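1/ I write again about our small softball league in Jamport, because some of you asked me how the Bellamy game finished. I was keeping the scorebook, so I have everything on paper.

2/ Attendance was 118, the best for us in March. My hands were cold and I used two pencils.

3/ Bellamy scored first, on a walk, a bunt and a throw that went over the first base. After this Myrtle Hutchins pitched four innings without a hit. She changes speed very well and the batters swing too early.

4/ We made it 1–1 in the fifth. Mavis Esposito hit a double to left field and came home on a ground ball. It was close at the plate, but the umpire had a good view.
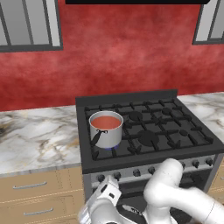 *Red wall, white marble, two windows.*

5/ Seventh inning, two outs, runner on second. Mavis again! She fouled off five pitches, I marked every one, and then she hit a soft line drive behind the shortstop. Final score 2–1 for Jamport.

6/ For people who like numbers: Myrtle threw 238 pitches in her last two games together. I think it is too many and I told the coach so. He said she will rest for the next one.

7/ A correction to my older post. I wrote that Bellamy had three errors. They had two. The ball in the third inning was a hit, and I have changed it in the book. My apology to their second base player.

- Next game is at home against Cotaritz, first pitch at 5:30 p.m. Bring a blanket, the metal seats are very cold in the evening.

- The collection for the new backstop is now at 1083 dollars. We need 3258. There is a box at the gate, and you can also give to Mavis after practice.

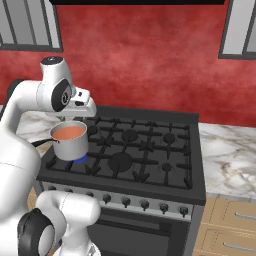 - If somebody can keep the book for the away game, please write to me. I will be at work until six and I can't arrive on time.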